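Cahier d'atelier, Felow
Octobre, fin de matinée

Je reprends le cahier après une petite semaine sans rien y écrire, et je m'en excuse auprès de ceux qui le lisent par-dessus mon épaule (je sais que vous êtes là, et ça me fait plutôt plaisir). Le sujet du moment, ce sont les œufs. Plus exactement, la façon de les poser, de les garder ensemble et de les reprendre sans y laisser une coquille, ce qui paraît bête comme chou tant qu'on n'a pas passé une matinée entière là-dessus.

Point de départ : l'alvéole en carton moulé livrée par Biltaseo. Elle est très bien pour le transport, je n'ai rien à lui reprocher, mais une fois sur la table elle est pénible. Le carton accroche la coquille, surtout quand l'air est humide, et l'œuf du milieu se retrouve toujours enfoncé un peu plus que ses voisins. On finit par le pincer par la pointe, du bout des doigts, et c'est exactement comme ça que j'en ai fêlé deux dès le premier matin. J'ai essayé ensuite un saladier, trop large : les œufs roulent, se cognent, vont se ranger contre le bord, et on passe son temps à les ramener. Le torchon plié en nid marche bien mieux que je ne le pensais, seulement il faut le refaire à chaque fois, et il n'est jamais deux fois pareil.

J'en suis donc revenue au bol, tout simplement. Un petit bol rond et blanc, avec cinq œufs bruns dedans, sur la table recouverte de brun. Le blanc a l'avantage qu'on distingue tout de suite les coquilles, alors que posées à même le revêtement elles se fondent presque dedans (brun sur brun, c'est joli, mais pour travailler on a vu mieux).

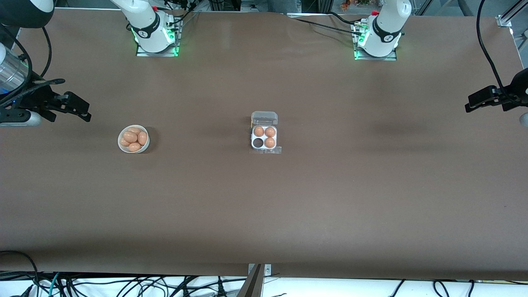

Cinq, c'est d'ailleurs le nombre qui me convient le mieux pour l'instant. À quatre, il reste du jeu et ça bouge dès qu'on touche le bol. À six, il faut en percher un sur les autres, et celui-là ne m'inspire aucune confiance. J'ai refait l'essai 3 fois avec chaque quantité, sans me presser, en notant au crayon ce qui bougeait, et je suis retombée à chaque fois sur la même impression. Ce n'est pas de la grande science, je vous l'accorde, mais ça suffit pour fixer une habitude.

Pour l'ordre, je prends d'abord l'œuf le plus dégagé, celui qui dépasse un peu, puis celui d'en face, de façon à ne pas déséquilibrer ce qui reste. Le dernier est le plus traître : seul au fond du bol, il tourne sur lui-même quand on l'approche de biais. Il faut descendre bien droit et serrer doucement, par le plus large de la coquille, jamais par les bouts.

Pesée du bol plein sur la balance Higuchi : 568 grammes. Je le note ici pour avoir un repère, car je compte garder le même bol tout le mois. Si quelqu'un l'emprunte pour son café, merci de le rapporter lavé, sans trace de gras au fond, un œuf sur une porcelaine grasse devient une vraie savonnette.

Reste la question du revêtement. J'aime bien ce brun mat, reposant pour les yeux, mais je me demande s'il ne faudrait pas un rond de feutre mince sous le bol pour l'empêcher de glisser. Il y en a dans le tiroir marqué Zirno, avec les patins de chaises. J'en découperai 2 cet après-midi, un au diamètre du pied et un plus large, et je comparerai.

À racheter : des œufs, calibre moyen si possible, bruns de préférence pour rester dans la même série. Les deux fêlés de l'autre matin ont fini en omelette avec un reste de ciboulette, et elle était très bonne.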